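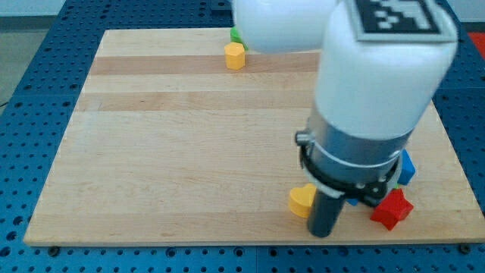 Board on the perforated table, arm above it.

Ticket 912 - Finish stays tacky on laminated boards
Opened by: Puspita Halim
Assigned to: Michalis Karagiannis
Product: Moswood board oil
Status: Resolved

Puspita, 9:10 am
Hi! I love this oil, the color it brings up is gorgeous, but my last batch of 7 boards is still sticky two days after the second coat. Sanded to 600 grit, wiped down, flooded with oil, left overnight. The shop sits at 50 degrees in the mornings. Same can as last time, and those boards came out great.

Michalis, 9:45 am
Thanks for all the detail, it really helps! Two questions. How long did you leave the oil on before wiping off the extra? And was the can stirred or shaken?

Puspita, 10:20 am
I didn't wipe it at all - I figured the wood would drink it up. Shaken, a good minute.

Michalis, 10:40 am
Found it, I think. 600 grit closes up maple quite a bit, so a flood coat has nowhere to go and the extra cures into a gummy skin. A cold shop slows it down even more. Try this on one board first:
1. Wet a rag with fresh oil and rub the sticky surface until it loosens.
2. Wipe everything off with a clean, dry rag.
3. Stand the board on edge in a warm room overnight.
Stop at 220 on the next batch. And please lay the oily rags out flat outdoors to dry, never in a pile, they can catch fire!

Puspita, 4:15 pm, next day
It worked!! Test board is dry and smooth, and the stripes look even better than before. Doing the other six tonight in the spare bedroom.

Michalis, 4:30 pm
So happy to hear it! Closing this one, just reply if any of the six give you trouble.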